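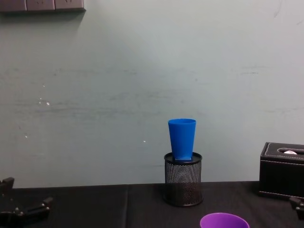

April 2022

Most of this month went into the left wrist. The joint had up to 3 mm of slop at the fingertips, and I'd been blaming the servo since before Easter. Precious Sison, who has the bench next to mine at the Ustasau workshop, grabbed the finger, wiggled it and told me the horn screw was bottoming out before it clamped anything. I swapped in a shorter screw with a washer under it and most of the play went away. The right arm had the same fault, only less of it.

Both arms now run off one supply. I had them on two before, and the grounds weren't tied together properly, which explains the random dropouts on the serial bus. If you're following along with the parts list from my last post, cross off the second supply and put the money toward decent connectors.

The control code is a small program I've been calling Clindik. It reads the leader arms, smooths the numbers a bit and sends them on to the followers. The old version used a fixed delay in the main loop and the motion was jerky. I took the delay out, put the bus reads in their own thread and got the lag down to 11 milliseconds. That's good enough for me to stop fiddling with it.

For practice I've been working with plastic cups and a mesh pen holder. Cups are cheap and light, and they're forgiving if the grip is a bit off. The taper is the awkward part. Close on a cup near the rim and it wants to slide down out of the fingers, so I come in lower and squeeze less than feels right. Setting one on top of the pen holder is harder again, as the lid isn't much of a target and the last centimetre has to be slow.

I put a black cloth over the table to cut down on glare. It does that, but black fingers over black cloth are hard to see when you're driving from a screen. I may try a grey one, or wrap the fingertips in coloured tape.

Still to do:
Reprint the right fingers with a flatter pad
Tidy the cable run at the left shoulder
Log motor temperatures over a long session
Write down the joint limits somewhere other than the back of an envelope

I've spent 72 dollars since the last post, nearly all of it on filament, screws and connectors. The joint limits will go up with the next one, along with the new finger files.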